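Student project report: Sharp enough? Picking out usable wrist-camera frames before training

Savita Srivastava
Project partner: Montri Yensuk

What we wanted to find out

When we started this project I thought the hard bit would be the learning. Get the arms to move, record a person driving them, train something on the recordings, write it up, go home. What ate most of our term was the pictures coming off the wrist cameras, and that's why the report ended up being about them.

Our question was quite small. If you throw away the blurry wrist frames before training, does the arm get better at its job, or do you lose so much that it gets worse? Montri was sure it would help. I was sure it wouldn't (we had a bet on, for a coffee, and I'll tell you who paid).

How we recorded

We used the Kobzar software to drive the arms and save everything, and we called our own sorting script Zitix, which was a folder name that stuck. A session was one of us driving the arms through a short job, over and over, while the other one watched the disk fill up and shouted if a camera dropped out. We kept 307 recordings in the end. We swapped places quite often, partly to be fair and partly because driving makes your shoulders ache!

A wrist camera sees the world in a very odd way. The camera rides along with the hand, so the parts of the hand that are in view hardly move in the picture at all, while the floor or the table goes rushing past behind them.

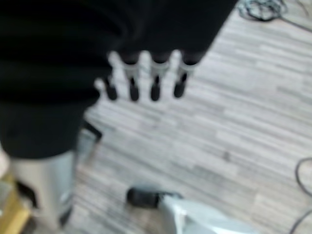 I hadn't thought about what that does to a blur score. The usual trick is to measure how strong the edges are over the whole picture and call it blurry if the number is low. But a shiny bit of the gripper's metal housing can stay nice and crisp even when everything else is smeared, and it drags the score up. So our first version of Zitix happily kept loads of frames where the only sharp thing was the robot itself. Montri spotted it at eleven at night and sent me a message that was mostly capital letters.

The fix was a mask. We drew by hand the part of the picture where that camera's own housing sits, and left it out of the score. Dark cloth was the other nuisance. Plain black fabric has hardly any edges to find, so a big patch of it looks blurry to the script even when the camera is perfectly still. We ended up scoring small squares and taking the best few outside the mask – a bit rough and ready, but much better than one number for the whole thing.

I also had a go at using the speed of the arm instead of the picture. Fast arm, blurry frame, easy. It sort of works, but it can't tell you about things moving past a still camera, and it gets slow turns of the wrist wrong, so I dropped it after a week.

Checking it by eye

You can't trust a script like this until you've looked at what it keeps and what it bins, so we each marked a pile of frames as "fine", "soft" or "no use" without seeing the other's answers. We argued most over the soft ones. My rule was that if I could still tell where the fingertips ended, it was soft and not useless. Montri was stricter and wanted to be able to make out whatever was behind them too.
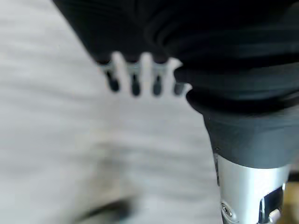

What happened when we trained on it

We trained the same model three ways: on everything, on the frames that passed Zitix, and on everything but with the blurry frames counting for less. Each one then got 36 tries at the job, with the start positions drawn in chalk so we couldn't cheat.

The model trained on everything managed 27. The strict one managed 21, and it was jerky to watch, especially halfway through a reach. I think that's fair enough, as the reach is when the camera is moving fastest and so that's the part we'd mostly thrown away. The one with the lower weights got 33, and it was the only one I'd have been happy to show my mum.

So we were both a bit wrong, and we bought our own coffees.

What I'd do differently

I'd record a few sessions with a shorter exposure and more light before writing any sorting script at all. I'd also draw the masks on day one, and redo them whenever a camera gets knocked. We only had one set of masks, and I'm fairly sure some of the later recordings don't line up with them.

Thirty-six tries isn't many, either. If somebody takes this on next year, the masks and the hand-marked frames are in the Grenmont folder on the shared drive, and Montri still has the chalk.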